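# The House on Boersma Lane

I took the house in Dirthorpe without seeing it first, which my sister Nandini still brings up at every meal.

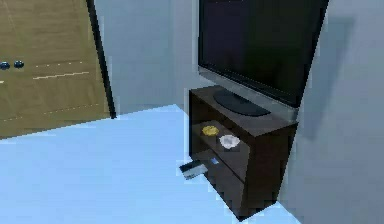

So why would anyone rent a place they'd never set foot in? Money, mostly – it was 200 a month less than anything else I'd looked at, and I had just quit my job at Drosar with no plan and a very old car.

The landlord was a man named Thirumalai Shetty, and he met me on the porch with a ring of keys the size of a dinner plate. He gave me the whole ring. I asked which one opened the front door and he thought about it for a good while and said, "It depends on the weather." Then he got in his truck and drove off!

(It did depend on the weather, by the way. The long brass one worked when it was dry. When it rained you needed the stubby one and your shoulder.)

The first week I slept badly. There was a sound at night, a sort of low hum with a click at the end of it, and I went all over the place in my socks trying to find where it was coming from. I put my ear to the pipes. I put my ear to the fridge, an old Hitine that looked guilty enough, and unplugged it, and lost a carton of ice cream for nothing. The hum kept right on.

"It's the wiring," Nandini said on the phone. "You're going to burn up in your bed."

"It sounds kind of friendly," I said.

"Move out."

I didn't move out. I started humming back instead, which I know how that sounds, but it was August and too hot to sleep and I didn't know one person in town. I'd do a bit of some old song my dad liked and stop before the end, and then the hum would come, and then the click. After a while I got used to leaving a gap for it.

One night I was washing a cup and I stopped in the usual spot, and from the other side of the kitchen wall a woman's voice finished the line. Badly. Way off key.

I dropped the cup.

"Sorry!" said the wall. "I've been holding that in for 20 days!"

Her name was Mrs. Boersma, same as the lane – her grandfather had built the place as one big house and somebody had split it down the middle later on, with what I guess was cardboard. The hum was her sewing machine. The click was the lamp going off when she went to bed. She was making a quilt for her niece and she only liked to work when it was cool.

"I thought you were the wiring," I told her.

"I thought you were lonely," she said, and then she asked if I liked plum cake, and told me to come around by the side gate and bring the stubby key, as it smelled like rain.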